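Breakfast Table Setups for Small Rooms
Student project report, Rondham Hall study group

Why I picked breakfast

I eat breakfast at my desk almost every day, and so does pretty much everyone on my hallway. The desk ends up with crumbs in the keyboard, a ring from the mug and butter on somebody's notes (mine, twice!). So when we had to choose a topic for our everyday design class in March, I went with the table surface itself. What do you put under a plate so that a small white table still works as a table afterward?

I had 24 people fill out my survey, and 20 of them said they use nothing at all under their plate. The other four had a place mat from home or a folded dish towel. One person wrote that a mat is "for grandparents," which I kept thinking about for the whole project.

What I tried

I spent 7 mornings testing and used the same breakfast every time: one croissant, one plate. Croissants are perfect for this, by the way. They flake like crazy, they slide, and they leave a little grease wherever they touch. I bought mine at Nanier on the corner and tried to get there before eight, while they still had the good ones.

The three surfaces were bare table, a cotton towel folded in half, and a gray felt mat from Sorensen. I was rooting for the towel, I admit, mostly because I already owned one. It bunched up under the plate every single morning and I gave up on it pretty fast.

The felt mat was a lot nicer to live with. It stays where you put it, the plate doesn't clink when you set it down, and the gray hides crumbs until you get around to shaking it out. My square one takes up most of the tabletop but leaves a strip of white all the way around, so there's still an edge to wipe. I like how a plain white plate looks on it too, with the pastry being the only warm color on the table.
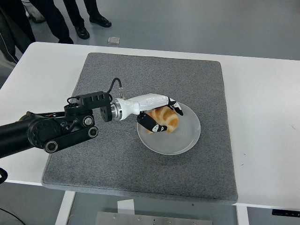
Cleanup

I timed cleanup with my phone. The bare table was quickest if I did it right away, and the worst by far if I left it until after class. The felt got shaken out the window and then brushed with my hand. Crumbs do work their way into the fuzz, and a lint roller gets most of them back out.

Grease is still a problem. I got a spot near one corner on the fourth morning and dish soap only faded it. The Mallari cork mat was next on my list, but my budget was gone by then, so it'll have to wait for next semester.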